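Grestoritz Help > Simulation and learning > Evaluating policies

Does success in the rendered bathroom tell me anything if the camera is tilted?

Posted by Jatport, Aug 20, 2023

Hello all, and sorry in advance for the length of this. I'm working through the Skyrme paper on training two-armed robots entirely in simulation, and I've been trying to repeat their main result at home on my own little machine, which has been making a noise like a hairdryer since July. The method, for those who haven't read it, is to collect demonstrations in rendered rooms, train one policy on all of them, and then test it in rooms where the layout and the view have been shuffled.

I've got 2,243 demonstrations in the training set and everything looks lovely on the loss curve. In testing, though, the policy does well with the level head view and goes to pieces as soon as I turn on the tilted one. The sink room is the worst of the lot.

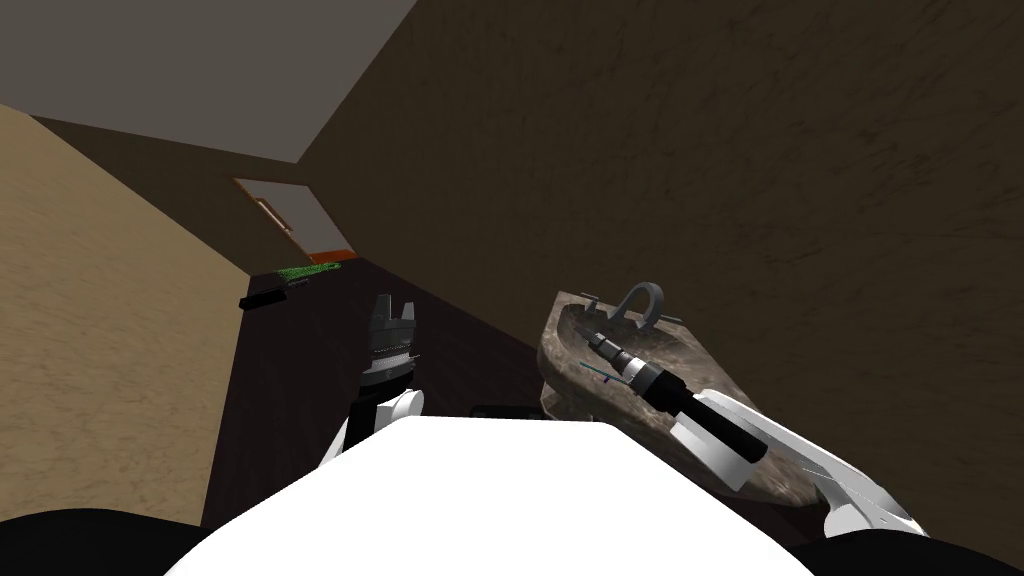
Head view, sink room, drill in the right gripper

My question is whether I should be adding tilted views to the training data, or whether that defeats the point of the test. The paper says the shuffled views are "held out" but I can't find where it says which ones. I'd be very grateful for any pointers, and please assume I've missed something obvious!

Rhun Kneath

Hello Jatport, and welcome. I went round in circles over this same section, so you have all my sympathy.

My reading is that two different things are being held out, and the paper mixes them up a bit. One is the room (sink, walls, door and so on) and the other is the head angle. If you train on tilted views in other rooms and keep the sink room back, you still have a fair test of whether the policy copes with a new room. What you can't then claim is that it copes with an angle it has never met. Both are worth knowing, so I'd run them separately and report them in separate columns.

The second thing I'd look at is the wrist cameras. Do check that you're feeding them in at all! I had mine switched off in the config for ages. The wrist picture moves with the hand, so the head tilt doesn't touch it, but on its own it can be very thin stuff. With an empty gripper turned towards a plain surface, there is hardly anything for the policy to hang on to apart from the fingers themselves.
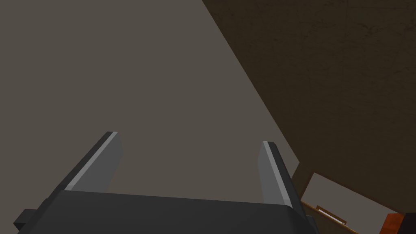
Page 7

In a view like that one, the panel with the small handle down in the lower right is one of the few useful landmarks, and if you crop your images square before resizing (I did, for my sins) you may well be throwing it away. Try leaving the crop out before you collect anything new. It costs you a bit of memory and nothing else.

When I added tilted head views I went up to 3,677 demonstrations in total, trained with 3 random seeds, and kept the sink room out of all of them. The tilted test got a good deal better and the level one dropped very slightly. I wouldn't read much into the drop, as my seeds disagreed with each other by more than that.

One last thought, and then I'll let you get on. Go through the head views one at a time as well as looking at the score. I sorted mine into two folders, gripper holding the drill and gripper empty, and compared what the policy wanted to do next in each. With the empty ones in the sink it was often confident and quite wrong, poor thing.

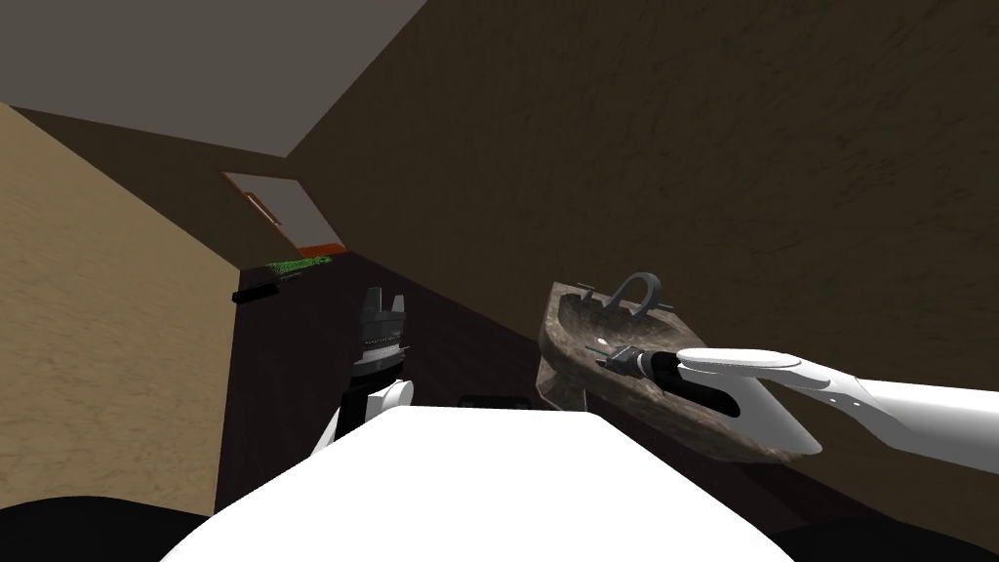

Right gripper in the basin, left arm raised

If yours does the same, I'd suspect that it's leaning on the sink as a cue and paying too little attention to the hand. Blanking out the basin in a few test images is a quick way to find out. Do come back and tell us how you get on.

Utamia

Just rotate the pictures so the walls are straight and use the old weights. Worked for me. You get black corners but the network doesn't seem to mind.

Comment from Rhun Kneath: That's a handy check, Utamia, though you do need to know the tilt for every picture, and then it's a different test from the one in the paper. I'd mention it in the write-up if Jatport goes that way.

Comment from Jatport: Thank you both so much. The wrist cameras were on, but I was cropping square, so that's tonight's job. I'll try the two-column version after that and post the numbers under this thread.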